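The fault log said "no fault"

I've been putting off writing this up, partly out of irritation and partly in the hope that somebody at Vestura would email me back with a sensible explanation. They haven't, so you get my version.

For anyone new to this blog, I do bench testing for a small outfit called Irnano. We collect grasping runs with hand-held grippers, and the runs are used to train a policy which then drives a proper arm. The software that decides whether a run is any good comes from Vestura. It looks at the recording, works out how far apart the fingers are, checks the timings and gives the run a green tick or a red cross. I have never much liked the green tick. Someone has to say what "good" means, and the people who sell the tick are the last ones I'd ask.

In October we did a long batch of desk tidying tasks. Pick the thing up, move it, put it down, let go. Dull work, but it's what people keep saying robots will do for us by next year, so somebody has to do the dull part. We finished with 879 runs, and Vestura passed every one of them.

Every one! I have been doing this long enough to know that I can't pick up 879 things in a row without making a mess of it. I drop things. I bump the table. On a bad afternoon I start a run while still scratching my nose. So I sat down with a pot of tea and began watching them back, which the sales pages say you no longer have to do.

It took me nine runs to find the first bad one. The fingers closed, the object slid out, and the hand carried on to the drop-off point holding nothing at all. Green tick. The fault log for that run said "no fault", the finger width was listed as fully closed, and the confidence score was the highest on the page.
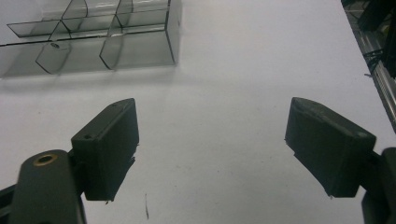 What had happened was stupid and quite ordinary. The finger width is worked out from a zero position which you set at the start of a session, and ours had drifted. A screw on one finger mount had worked its way slightly loose, so the software's idea of open and closed was wrong for the rest of the batch. I don't blame the screw. Screws come loose, and we should have a better habit of checking them. What I do blame is a checker that is fed nonsense and hands back a high score.

I went through the whole batch after that, over more evenings than I care to admit, and marked 433 runs as unusable. Some were dropped objects. More were runs where I'd done everything properly but the recorded width was so far out that the arm would learn to squeeze far too hard. That second kind worries me more. A dropped box is a nuisance, but an arm that thinks its fingers are open when they're pressing on something can break it, and the next thing it presses on might be a person's hand.

When I raised this, the reply from Vestura support was that the checker "validates consistency, not accuracy". I have read that sentence a good many times. I think it means that if you are wrong in the same way all day long, you pass. I'd like to see that printed on the box.

A friend at Kaneko told me they had much the same trouble last spring and fixed it by turning the checker off. They now use a little block of known width, and they grip it before each run and again after. If the two readings don't match the block, the run goes in the bin. It's slow and it's boring, and I trust it a great deal more than I trust a tick. We've copied it, and in the first 2 sessions it caught a loose mount before anything was wasted.

The other option people keep suggesting is to move to Sakach, whose checker apparently does its own zeroing. Maybe it does. I've asked them what happens when the zeroing itself goes wrong, and whether the log would say so — I'm waiting on an answer to that too.

In the meantime the policy trained on the October batch has been pulled, and the arm is switched off until we've recorded the bad runs again. I've put a dab of thread lock on every screw I can reach, and the block lives on a string tied to the bench so that I can't wander off with it.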